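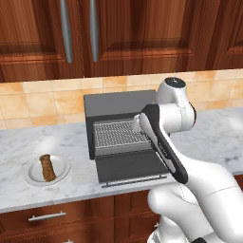 Budgeting for a kitchen manipulation cell

A kitchen manipulation cell is a robot arm set up to work with ordinary household appliances, cookware and food items, together with the counter, cabinets, computers and safety gear around it. Budgeting for one is the work of deciding what to buy, in what order, and how much of the job can be done in simulation before any hardware is ordered. It is one of the more enjoyable planning problems in robotics, as the shopping list runs from torque sensors to toaster ovens.

Background

Early cells were often bought arm first. A lab picked the arm it liked, bolted it to a table and then found out what it could reach. Most planning guides now start from the task instead. A task such as moving food from a plate into a toaster oven fixes a surprising number of purchases: how far the arm must reach, how slim the gripper has to be to get above a wire rack, how deep the counter is, and whether the open oven door eats up the space the elbow needs. Fold-down doors are a classic trouble spot. They add to the depth of the appliance just when the arm has to lean over them.

Simulation before purchase

The cheapest part of the plan is usually the most useful one. A simulated kitchen, with a modeled arm, counter and appliance, lets a team try several layouts in an afternoon and throw most of them away. Rendered scenes can be quite detailed, down to wood grain, tile and marble, but for purchasing it is the measurements that matter. The counter height, cabinet clearance and door swing should match the real room or the real product.

A simulated trial can answer questions about reach, collisions and camera placement very well. It is weaker on grip force, slippery food, crumbs and hinges that stick. Planners tend to keep a small amount of money back for those, and it gets spent!

The Ritwood layout

The Ritwood layout is a widely copied teaching plan for a single-arm cell. It calls for one straight counter, upper and lower cabinets, one countertop appliance and a clear landing area for a plate. The arm stands to one side so that its base does not block the appliance. Its original version put the arm in the center, and every reach toward the back wall brought the elbow up against the cabinet handles.

Ritwood plans are drawn at full size on the floor with tape before anything is ordered - a wonderfully low-tech step that has saved many returns.

Main cost items

Arm and controller. Normally the largest single line. Quotes should state whether the controller, cables, mounting plate and software license are included. Reach and payload are the two numbers to compare first, and payload has to cover the gripper as well as the food or pan.

Gripper. Fingers are treated as consumables in most budgets. A slim gripper suits ovens and shelves, while a wider one is better for mugs and jars. Buying 2 sets of fingers at the start is common practice.

Cabinets and counter. Stock cabinets are fine. The Dunus pattern, a wheeled cabinet base with a locking frame, costs more but can be rolled out through a standard door. A budget of 400 dollars for handles, hinges and spare drawer fronts sounds high until the first month of drawer-opening trials.

Appliances. Small appliances are cheap compared with everything else in the cell, so duplicates make sense. Models get discontinued, and a new door handle can mean new training data.

Safety and power. This covers the emergency stop, guarding, a risk assessment and enough electrical capacity to run a heating appliance and the arm at once. A heating appliance should be on its own switched circuit.

Computing and storage. Camera recordings fill disks quickly. Storage is the line most often raised in the second year.

Worked budget: Arruda

The Arruda teaching kitchen is a good example of a modest plan. It had an allowance of roughly 4000 dollars for everything other than the arm, and the team spent the first part of the project wholly in simulation. Three layouts were compared and the one with the shortest counter won. The money saved on cabinets went to a second toaster oven and better lighting. The schedule allowed 6 weeks between ordering the counter and mounting the arm, with the floor checked for level in between.

Leasing and shared cells

Leasing suits short projects. Under the Clisard scheme, several teams share one cell and book it by the half day, each with its own finger set and its own box of props. Costs are split by booked hours, and cleaning time is charged as use. Shared cells need stricter rules about putting things back where they were, and a marked position for every movable item.

See also

Mobile manipulation
Robot gripper
Motion planning
Total cost of ownership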